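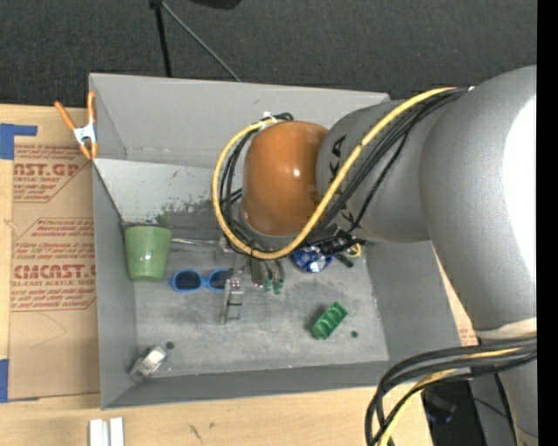 One bin for everything is one bin for nothing, a reader wrote under my last entry, and you will end with two bins. I read this comment in the morning with my coffee and I was a little offended, and then I thought about it on the whole way to work. I don't know who wrote it, there was only a letter as a name. But the person has surely moved apartments more than once.

So, the gray bin. I have decided that all things which have no place go into the gray bin, and they can stay there until the end of August, and what I have not needed until then must leave the apartment. This is my whole system. The light green cup is in it, and the sunglasses, and the thin metal rod, about which I will write more later.

Today I wanted only to write about the cup, but the day was long.

I came home a little after five. It was very warm in the stairway and somebody had cooked with a lot of garlic. I opened both windows, I drank water standing, and I began with the hall closet, which I have avoided since spring. The hall closet in this apartment is deep and narrow, so everything that you put in first, you will see last. I found the bag with the winter gloves, a lamp without a shade, and the folder from Virkunine with all the papers from the old rental. There is a receipt in it for 316, for the cleaning of the carpets when I moved out. I remember that I was angry about this sum for weeks. Now I looked at it and felt almost nothing, only that the paper has become yellow on one side. I kept the folder. I am told one should keep such papers for 7 years, and I do not know if this is true here also, but I am a person who keeps papers.

The lamp I put by the door. It can go to Malik, the second-hand shop on the corner after the bridge. They take lamps if the plug is good. They don't take cups, I asked already. The woman at the counter said they have a whole wall of cups and people bring more every day, and she showed me the wall. It is true. I saw there a cup with a fish for a handle and I nearly bought it, which would be a very stupid result for somebody who came to give cups away.

Now the green cup. I bought it in Girkbridge in my first week in this country, when I had a bed and a chair and not one thing to drink from. For two days I drank from the lid of a thermos. The cup was in a basket in front of a hardware store and I chose it for the color, a light green, like the inside of a cucumber. It has a wide rim and gets a bit narrower to the bottom, and I remember that I thought it is more a cup for a child or for a picnic. Then I used it every day for a long time. I had tea in it, soup in it, once a small plant for two weeks when the pot broke.

Why is it in the bin, then? Last winter I bought four proper mugs and they fit well in the cupboard, one in the other, and the green one does not fit with them. It stands always in front and falls when I reach for the sugar. This is all its fault. When I write it down it seems a small reason to throw out a cup.

I have washed it again tonight and put it back in the bin, on the left where it was. I did not put it in the cupboard. I want to be strict with the system at least until the month is over.

The sunglasses are a different matter. I looked for them the whole of July! I bought a second pair at the station in Vaklow, quite ugly and too big for my face, and wore them for weeks, and the first pair was in the pocket of the raincoat. Who puts sunglasses in a raincoat? I must have been very hopeful on that day. So now I have two pairs. The ugly ones are stronger and I am less afraid to sit on them, and that is why they live in my backpack, and the good ones wait in the bin. It is the wrong order, I see this. But if I take the good ones out to the beach they will have sand in the hinges again, and I spent one whole evening with a needle on that last year.

And the rod. I don't know what the rod is. I have turned it in my hand many times. It is metal, thin, and it was in the drawer with the kitchen things when I moved in, so first I thought it is for meat. Then I thought it belongs to the blinds in the bedroom, but the blinds open and close without it. My mother said on the telephone that it is surely from the oven, and when I said that I looked at the oven, she said to look again. I looked again. Nothing is missing on the oven. If I throw it away, I will find the hole for it the next morning, I am sure about this. It will stay in the bin and I will not think about it, although I have now written half a page on it.

I ate at eight. Bread, the rest of the beans, a tomato with salt. After that I moved the bin from the floor to the table so I can see into it while I go past. The table is light wood and the bin looks big on it, bigger than on the floor. When it was on the floor, I only let things fall in and walked on. I had put in two batteries yesterday and I took them out again tonight, they have a place, they go in the box at the supermarket. A key I also took out. It is for the old mailbox in Vaklow and I should have given it back. I will mail it with a note and say sorry.

For the record I weighed what I carried down to the trash room this week, since I have the luggage scale and I was curious. The heaviest was the bag of magazines. The lightest was a little package of cables and pens that don't write, only 453 grams, and it took me the longest time of all, I tried every pen on the edge of a newspaper. Some of them wrote one line very nicely and then stopped. With a pen like this you never know if you should give it another chance.

I answered the comment in the end. I wrote thank you, and that I have only one bin so far, but that there is a shoe box under the bed which I did not mention. It is a fact. In the shoe box are the photographs and the foreign coins and the little spoons from my aunt, and none of this is allowed in the gray bin, for the reason that it could then be thrown away at the end of the month. So perhaps I have two bins already and the reader was right before I began.

Money, while I think of it: the savings account is at 1,818 after the rent. I wanted to be over two thousand by autumn. If I do not buy shelves I can do it, and if I get rid of enough things I do not need shelves. The shelves I liked are still in the window of the furniture place, the ones with the round corners. I went past slowly.

Tomorrow:
lamp to Malik, ask first if they are open after six
key and note in an envelope, buy a stamp
the upper part of the hall closet, need the ladder from the cellar
tea

It is already past eleven and the garlic in the stairway is still there. I am leaving the windows open a little.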